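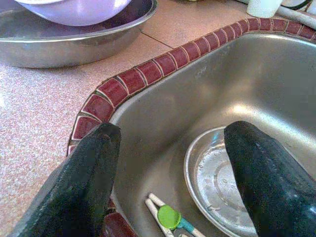

The padded fingers over a kitchen sink, with a round steel plate on the sink floor.

Print this page | E-mail this page

Review of the Rultus Kitchen Gripper Kit

The Rultus kit is sold by Ustier as an add-on for small robot arms. It consists of 2 padded fingers, a wrist mount, a small camera and a power lead. The listed price is $1,127, and a spare set of pads costs $141. Delivery to Evthorpe was prompt and the box was complete.

This site evaluated the kit at home over the first half of August, on a Yammine arm. Fitting was straightforward - the printed guide is clear, although the wiring page should be larger. The maker states that the fingers will hold up to 380 grams, and users with heavy cookware should take note of that limit.

The wide opening of the fingers is well suited to plates and bowls. Thin items that lie flat on steel require more patience, and the grip setting had to be adjusted for them several times. The pads mark easily, but this has not affected their hold.

The kit is recommended for owners who already have a suitable arm. Ustier does not offer a rental plan at present.

Last updated: August 16, 2026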